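4.2 What the student recordings do and do not show

The tidying task was set by Ainhoa Ibarra for the second half of the Whiteley module. Students worked in pairs in a furnished flat, using hand-held grippers, and were told to clear soft waste from the table and put it in the bin. Each pair was asked for 200 recordings. The module report (Sequeira and Durán) describes the result as "a varied household set". We are less sure. The flat, the table and the rubbish stayed much the same throughout, and what varied most was the person holding the tool.

The bin deserves particular attention. It stands on the floor beside the table, so the student has to lower the gripper and tilt it at the end of each run. A small round bin with a folded bag rim is an easy target for somebody who can see it directly. Whether a policy trained on the wrist view alone can find it is a separate matter, and the module did not test this.

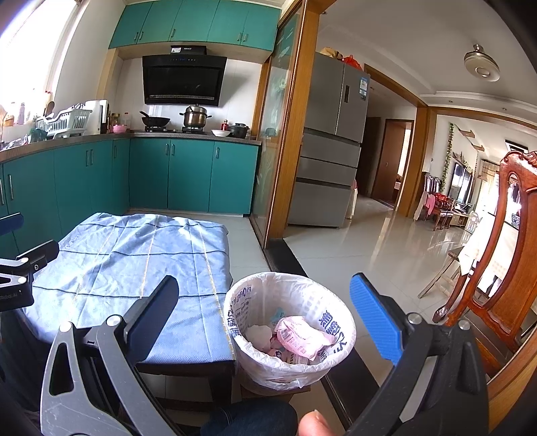

4.3 Labelling of soft objects

Students labelled their own recordings with the Ullura tool, choosing one object name for each grasp. The full set came to 2626 labelled grasps. Beatriz Bastos then relabelled a sample without seeing the first labels, and the two sets disagreed most often on thin, crumpled things: masks, packets, bags and cloths. The report puts this down to haste. Our own reading is that the label scheme was at fault. It assumes that one object can be picked up cleanly, and on a crowded table this is often untrue. In Figure 5 a packet lies partly over the mask, and a student aiming for one could easily take both. The scheme has no label for that outcome.

Colour is a second worry. The mask and the cloth under it are both light blue, and the finger pads are blue as well. A pairing of this kind may be a fair test of a vision model, but the students were given no plainer cloth to compare it with, so no claim about difficulty can be made from these data.
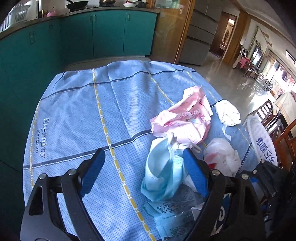
Figure 5. Open gripper at a crumpled face mask on the tidying table, Whiteley module.

Amber Van Leeuwen has suggested repeating the task with a grey cloth and the same objects. Until that is done, we would treat the success rates in the module report as a record of student practice, and would not use them to rank the trained models.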